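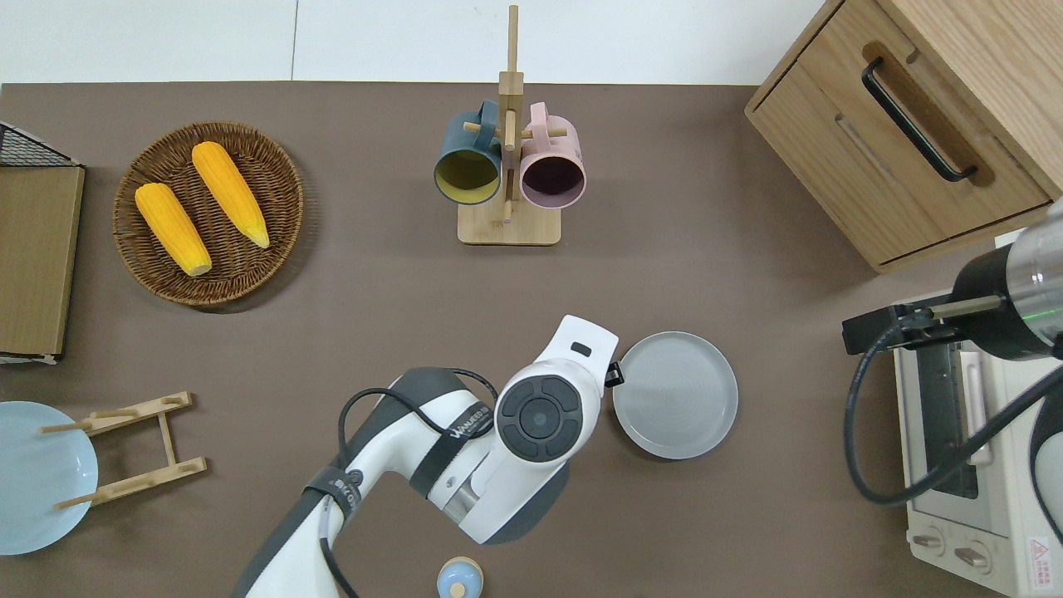

Sweetcorn has a short season in Britain and most of us eat it badly. The cobs in the supermarket have often been off the plant for days by the time they reach the shelf, and the sugar starts turning to starch soon after picking. Two bright yellow cobs in a wicker basket look like high summer, but colour says very little about flavour. To find out what does, I spent a morning in July at Aguiar, a smallholding on a south-facing slope where Vaughn Haverford has grown corn for 23 years.

He plants in blocks, never in single rows. Corn is pollinated by the wind, and a long thin row will give you cobs with gaps where the kernels should be. His main field holds 2,000 plants, most of them an early variety he calls Badetti, with a smaller patch of a later one named Zendden. He keeps the two well apart so they don't cross.

"People pick too soon," he said. "They see a fat cob and can't wait."

His test is the old one. When the silks at the top have gone brown and dry, he peels back a little of the husk and presses a thumbnail into a kernel. Clear juice means it needs longer. Milky juice means it is ready. If nothing much comes out, he leaves it for the hens. 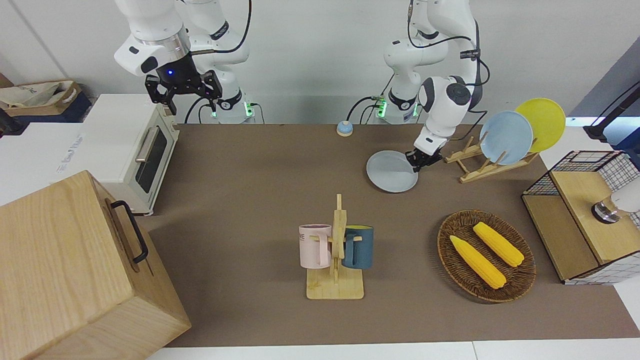

Cooking is where Haverford gets stubborn. He won't salt the water, as he thinks it toughens the skins, and he gives a fresh cob four minutes at a gentle boil. Older cobs get six. For a crowd he roasts them in the husk in a hot oven for 25 minutes, having soaked them first in a bucket by the back door. The husk chars a little and the silks come away in one pull.

Butter goes on at the table. I had mine with lime and a pinch of chilli, which he allowed without comment. His own plate had butter and black pepper and nothing else.

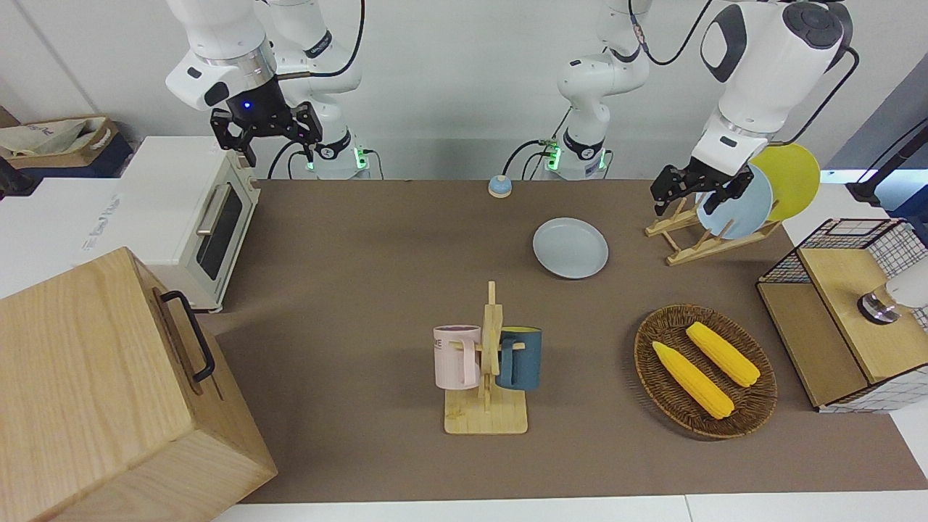
A light blue plate in the dish rack.

What isn't eaten on the day is frozen. The cobs are blanched, cooled in cold water and stripped with a short knife, working from top to bottom. Last year's crop filled 52 bags, and there were still a few left when I visited. We had one of them in a chowder with potatoes and smoked haddock, and it was sweeter than anything I had bought fresh that month.

Haverford sells from a table at the gate from seven in the morning, and at the Greltum market once the main crop comes in. Last season he sold 876 cobs there. Take a bag, keep it out of the sun on the way home, and put the water on before you start peeling.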